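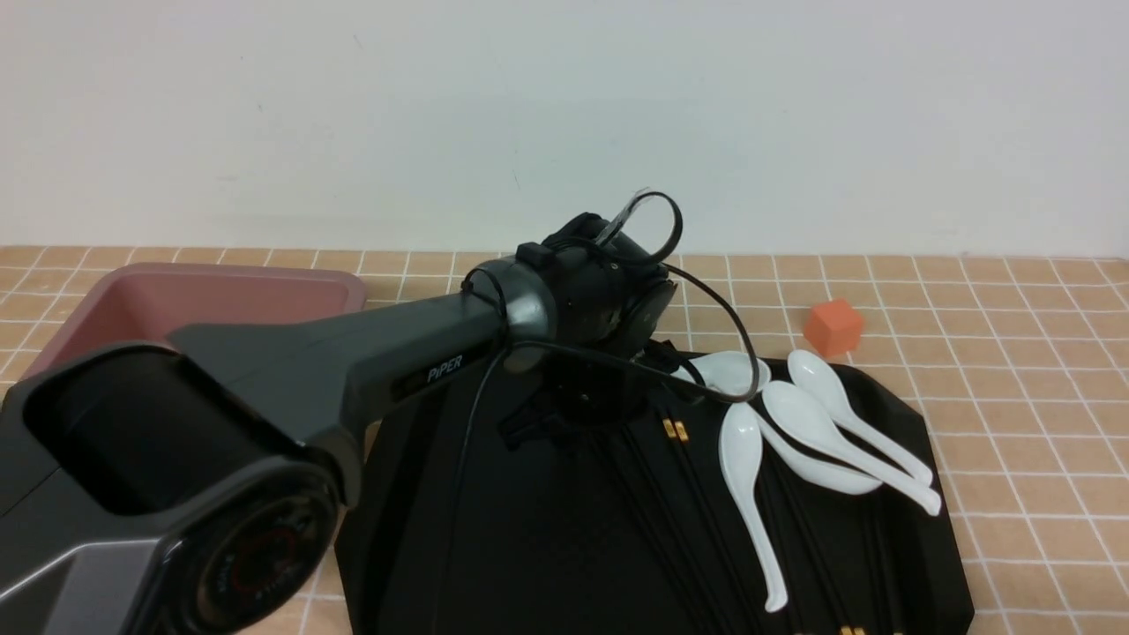 Karla Bermúdez 님은 그리퍼가 아니라 케이블부터 의심해 보라고 댓글을 남기셨다. 숟가락을 집다가 멈추는 증상이면 손목 쪽 배선이 당겨지는 경우를 여러 번 봤다고 한다. 결과적으로 그 말이 맞았다. 월요일에 있었던 일을 순서대로 적어 둔다.

---

**1/**
작업은 수저 분류다. 검은 트레이에 흰 도자기 숟가락과 검은 젓가락을 섞어 놓고, PiPER 팔이 숟가락만 골라 분홍색 트레이로 옮긴다. 제어 코드는 Wisavine 프로젝트에서 쓰던 것을 그대로 가져왔다.

**2/**
오전에 40회를 돌렸고 별문제가 없었다. 오후 첫 시도에서 숟가락을 문 채로 손목이 돌다가 멈췄다. 로그에는 손목 관절 통신 끊김으로 남았다. 재시작하니 다시 움직여서 그냥 진행했다. 이게 첫 번째 실수.

**3/**
42회째에 또 끊겼다. 이번에는 멈추기 직전에 그리퍼가 열려서 숟가락이 떨어졌다. 높이는 약 4cm. 깨지지는 않았고 트레이 안에 떨어졌다. 사람 손은 근처에 없었다.

**4/**
처음에는 젓가락 탓으로 봤다. 트레이도 검고 젓가락도 검어서 인식이 자주 흔들린다. 젓가락을 같이 물어서 과부하가 걸린 줄 알고 전류 기록부터 뒤졌는데 평소 값이었다.

**5/**
비상정지를 누르고 전원을 내린 다음 손목 케이블을 손으로 따라가 봤다. 손목을 끝까지 돌리면 아래로 늘어진 선이 팽팽해지고, 커넥터가 반쯤 빠진다. 위쪽으로 고리처럼 올려 둔 선은 여유가 있었다. 문제는 늘어진 쪽이었다.

**6/**
여유 길이를 늘리고 타이 2개로 다시 고정했다. 손목 회전 범위도 소프트웨어에서 좁혔다. 대신 숟가락 무리 가운데에서 아래로 세로로 놓인 숟가락은 접근 각도가 잘 안 나온다. 이건 아직 못 풀었다.

**7/**
더 신경 쓰이는 건 통신이 끊겼을 때 그리퍼가 열린다는 점이다. 숟가락이니 넘어갔지만 무거운 물건이면 얘기가 다르다. 설정을 보니 신호가 없을 때 '열림'이 기본값으로 들어가 있었다. Wisavine 때 내가 넣은 값이다. '현재 위치 유지'로 바꿨다.

**8/**
바꾼 뒤에 통신선을 일부러 뽑아서 확인했다. 물고 있던 숟가락은 그대로 있었다. 전원까지 내려간 경우는 따로 시험해야 한다.

**9/**
앞으로는 통신 오류가 한 번이라도 나면 재시작하지 않고 배선부터 본다. 점검표에도 그렇게 써 넣었다. 전원 차단 시험은 9월 안에 하고 이 타래에 이어서 올리겠다.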